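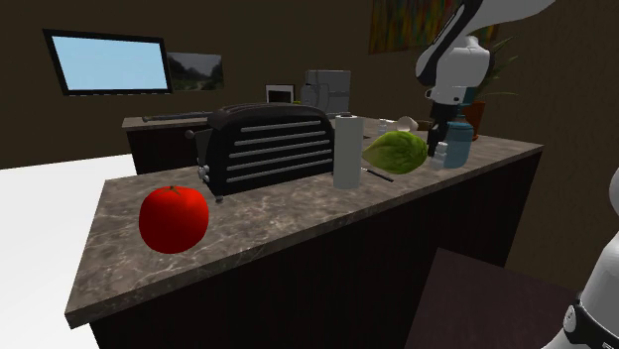 Kitchen island with a tomato and a two-slot toaster on the marble-patterned countertop.

Rosholm Adult Degree Completion Project
Progress report to the Zuddale Fund, second year, first half
Prepared by Chibuzor Obi, project director

Enrollment

The project enrolled 546 students in the first half of the year. All of them had earned college credit before and had left without a degree. Most are working full time, and the largest group is between 30 and 45. The grant agreement set no enrollment target for the half, only for the full year, and we are on schedule to meet it.

Recruiting letters went to 2333 former students whose records we could match to a current address. The letter was rewritten over the winter. The old version opened with a paragraph on the history of the college, and people told our advisers they had stopped reading there. The new one starts with the number of credits the person already has on file and the programs those credits would count toward. Calls to the advising line went up in the two weeks after each mailing.

Credit review

Credit review was the weakest part of our last report. Students were waiting too long to hear which of their old courses would transfer, and some enrolled elsewhere in the meantime. We have moved one position from the registrar's front counter to full-time transcript work, and departments have agreed to a shared list of equivalent courses so that common cases no longer go to a faculty member one at a time. The list covers English, math, psychology, accounting and most of the general science courses. Nursing and engineering technology still review each transcript by hand and expect to keep doing so.

Transcripts from closed colleges remain slow. We depend on the state office for these and have no way to speed up a request once it is in.

Advising

We now have 4 advisers, as budgeted. The last position was filled in March after the first search produced no hire. Evening hours run until 8:30 p.m. and are nearly always full. Morning hours are used much less, and we plan to move one adviser from mornings to evenings in August.

Each student is to have a written degree plan by the end of the first term. This is being done for new students. Students who joined in the first year, before the plan was required, are being called in as they register, and a number of them still do not have one.

Courses

The Fashola campus added evening sections of statistics and business writing, the two courses most often named by students as holding up graduation. Statistics filled. Business writing ran below its minimum size, and the dean allowed it to go ahead on the understanding that it would be offered once a year from now on.

The six-week format was tried in 6 courses. Instructors liked it for history and management. The two math instructors did not, and said students who missed a single week could not catch up. We will keep math in the full-length term.

Online course materials were moved to the Plarine system before the spring term. The move took longer than planned and some reading lists were missing in the opening days of class. These were restored by the library. Student help requests about logging in were high in the first month and have since dropped to the usual level.

Emergency aid

The small grants for students in short-term difficulty were used mainly for car repairs, child care and overdue balances from earlier enrollment. Old balances come up often. A student with a hold on the account cannot register, even when the amount is small and many years old. The business office has agreed to lift the hold when the student signs a payment plan, and this has reduced the demand on the fund.

Budget

Spending is below plan. The difference comes from the adviser position that was vacant until March and from printing, which cost less than quoted. We ask permission to carry the unspent salary amount into the second half and use it for a part-time transcript evaluator. A revised budget page is attached. No other changes are requested.

Work for the second half

Finish degree plans for first-year students who do not have one.
Extend the course equivalency list to history and computer science.
Shift one adviser to evening hours.
Survey students who stopped attending during the spring term. Questions have been drafted and are with the institutional research office.

The retention figures due with this report depend on fall registration and will be sent separately when registration closes.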